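4. Ordenar la ropa pequeña: cesta, bandeja y estante

Si has llegado hasta aquí con el estante Clodemberg ya colgado, enhorabuena, lo peor ha pasado (a mí me costó una tarde entera y dos tornillos que siguen debajo de la lavadora). Ahora toca lo agradable: decidir dónde va cada cosa y montar un rincón para doblar que no se convierta en un montón de trapos a la semana.

Yo lo hago siempre en este orden:

1. Vacía del todo la superficie. Del todo, también ese calcetín suelto que lleva ahí desde abril.

2. Pasa un paño apenas húmedo y deja secar. Yo uso el limpiador Clirnine, pero con agua y una gota de jabón va igual de bien.

3. Coloca la cesta de plástico perforado a la izquierda. Ahí va lo que está limpio y sin doblar. Que tenga agujeros se agradece un montón, porque si una prenda salió de la secadora un poco fresca, acaba de airearse sola.

4. Pon la bandeja blanca a la derecha, vacía. En ella solo entra lo que ya está doblado.

5. Deja libre el centro, delante de las dos. Es tu sitio de trabajo y necesitas espacio para extender la prenda.

Nota: si eres zurdo, cambia cesta y bandeja de lado y listo. Ayanda Buthelezi, que me corrigió la primera versión de esta guía, lo tiene así y dobla más rápido que yo.
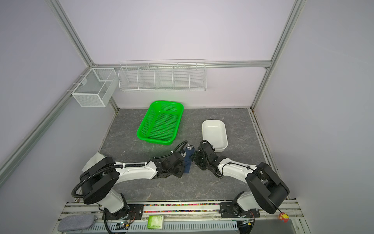 6. Coge las prendas de una en una. Ya sé que la tentación es volcar la cesta entera, yo también lo hacía, y luego no había quien encontrara nada.

7. Sujeta la prenda por arriba, déjala colgar un momento y dale una sacudida suave. Con los tejidos oscuros aprovecho para buscar pelusas, que en el azul marino se ven todas.

8. Extiéndela, alisa con la palma y dóblala a lo largo en tercios. Después, por la mitad. El paquetito me queda de 14 cm de ancho, que entra sin apretar en mi estante.

9. Pásala a la bandeja. Cuando tengas un montoncito de 13 cm de alto, para y repártelo. Más arriba se vence, palabra.

10. Reparte en los cinco compartimentos del estante de alambre. En casa van por tipo de prenda, pero por persona también funciona.

Precaución: no cargues un solo extremo del estante mientras el resto sigue vacío. Empieza por el centro y ve hacia los lados. Y no te cuelgues de él para llegar a nada, por favor.

11. La cesta de rejilla blanca de la pared izquierda, la que lleva separador, resérvala para lo que no se dobla: pinzas en un lado y calcetines viudos en el otro.

Nota: si las prendas finas se te marcan con el alambre, corta una tira de fieltro Samwood de 16 cm y ponla en el fondo del compartimento. Se lava a mano y aguanta muchísimo.

En el apartado 5 te cuento cómo limpiar el alambre sin rayarlo y qué hacer cuando el estante empieza a bailar en el riel.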